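Pocket tissues put a home-taught gripper through its paces
Sun 6 June

A robot arm in the Vanska lab spent most of last week picking up pocket packs of tissues, and the people watching it could hardly have been happier. The packs are soft, shiny and never quite the same shape twice, and until this year the arm was hopeless with them.

The change comes from a method the group calls Jultton. In the group's latest trial, a policy trained with it picked up and placed a soft packet cleanly in 94 of 130 attempts, in a test room it had been given no practice in. The older policy, trained on the same number of demonstrations but recorded entirely at a lab bench, was well behind, and the gap was widest on exactly the kind of surface that drives vision researchers up the wall: patterned, glossy and lit from one side by a big window.

What makes the result such fun is where the training data came from. All 2682 demonstrations were recorded by people using hand-held grippers in ordinary homes, with no robot present at all. A person holds the tool, reaches out, closes the fingers on something and puts it somewhere else. A camera on the tool records what the fingers are up to, and software works out afterwards how the tool was moving through the room. The arm then learns from those recordings as though the hand had been its own.

Hand-held collection has been around for a while, and the Vanska team is quick to say so. Their contribution is in the sorting. Jultton scores each moment of a demonstration by how much the fingers and the object tell you about each other, then spends most of its training time on the moments that score highest. Long, easy stretches of travel through open air get very little. The last stretch before contact, when one finger might be hiding part of the packet and the light is bouncing off the wrapper, gets a lot.
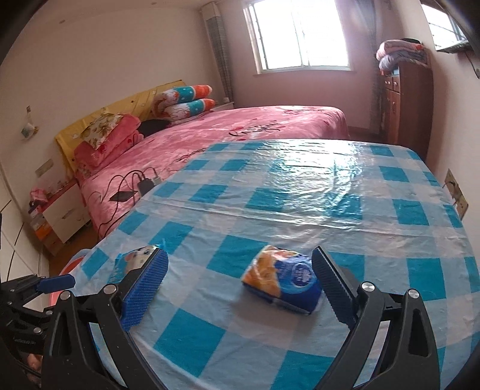

Laiba Bajwa
Research reporter

The setting matters more than it might seem. A bench in a lab is usually matte, plain and evenly lit, and a model trained there can get away with a lazy shortcut: anything that doesn't look like bench must be the object. Put the same model over a big teal and white check with daylight glaring off the plastic and the shortcut falls apart. Every square has a hard edge, every wrinkle catches the light, and a crinkly wrapper printed in orange and blue is just one more busy patch among many.

The home recordings force the model to find something better to go on. In the group's tests it seems to settle on the way a packet shifts against the background as the gripper closes in. A printed square stays put on the cloth. A packet has a bit of height, so its edges slide a little against the pattern behind it as the camera moves. It's a tiny cue, and watching it show up in the results was the best day of the project, according to the team's write-up, which is otherwise a pretty sober read.

There's a nice side experiment in there too. The researchers took the trained policy and fed it recordings with the glare digitally turned up until large parts of the tabletop were pure white. Performance dropped, as you'd expect, but it dropped slowly. The bench-trained policy fell off a cliff at the first step. When the researchers put the scoring step back to neutral, so that every moment of every recording counted equally, much of the advantage went with it. That's a strong hint that the choice of moments is doing real work, on top of the variety of rooms.

Soft packets were picked as the test object for good reason. A rigid box forgives a lot. If the fingers land slightly off centre, the box turns a little and the grip holds. A tissue pack squashes, and if it's squeezed near one end the other end swings up and out of the fingers. Close too gently and the wrapper slips; close too firmly and it buckles in the middle. People adjust for all of this without a thought, and those small adjustments are sitting in the recordings waiting to be learned from.

The misses were as interesting as the hits. Of the 36 failed attempts, most came in the last part of the lift, when the packet had been gripped but sagged to one side before it could be set down. Very few were cases of the arm reaching for the wrong spot. In other words, the seeing half of the problem looks to be in decent shape and the feeling half needs work. The current method uses only the camera and the opening of the fingers, with no touch sensing, so there's an obvious place to go next - and the group is already going there.

A second round of recording is under way in the suburb of Borndale, with a wider mix of household objects. Face cloths, bread bags and half-full packets of rice are on the list, along with socks, which the group expects to be awful. Contributors there are being asked to leave their rooms as they normally are. Early in the project people had a habit of tidying up before they started, and the neat recordings turned out to be the least useful ones in the whole collection. A bed with its blankets on it, cables, a cabinet piled with bedding and a bright window at the back give the model a great deal more to cope with, and that's exactly what it needs.

Learning to use the tool takes less time than you might think. Most contributors are comfortable with it inside one session, though the first few grasps tend to be clumsy for everyone. I had a turn myself and spent a while pinching the air beside a packet before I got the hang of it. Your fingers want to do the work and they aren't the ones reaching! After a bit the tool stops feeling like a tool and you just pick things up, and by then you're making the kind of recording the team is after. The clumsy early ones are kept as well, and the scoring step sorts out which parts of them are any good.

Privacy comes up as soon as you ask anyone to record inside their home, and the group has put proper thought into it. Contributors look through their own recordings before handing them over and can pull anything they like, with no questions. Audio isn't kept. The recordings used in the Jultton trial stay on the group's own machines, and a smaller set, cleared separately by the people who made it, will go out to other researchers.

Independent checks are the next hurdle. The Afridi workshop, which builds arms of a different design, has agreed to run the same policy on its own hardware without retraining it. That's a tougher exam than it sounds. A different arm has different reach and different wobble, and a method that only works on the machine it grew up with isn't much use to anybody else. If the numbers hold up on 2 kinds of arm, the group will have a much firmer claim. If they don't, the recordings can still be used, and the team will at least know which part of the method leans too hard on its own equipment.

There are limits, and the write-up lists them fairly. The trial covered one class of object. The test room was new to the policy, but it was still one room. The arm is slow, far slower than a person, and it was working with only a few things within reach at a time. Nothing in the results says it could clear a messy table from start to finish, and the group doesn't suggest that it could. The scoring step also adds a fair bit of computing time up front, which smaller labs may find annoying, although it only has to be done once for each set of recordings.

Even so, it's hard to watch the arm come down over a shiny checked cloth, pause, straighten up and close on a squashy little packet without grinning. A year ago it would have gone for a bright square of tablecloth, several times in a row, with total confidence. The early clips of it doing so are still played at group meetings, usually by request.

The code for the scoring step is due out in November, together with the cleared recordings and the full list of failed attempts. The Borndale sessions run until then, and the team is still looking for households with patterned tablecloths, the louder the better.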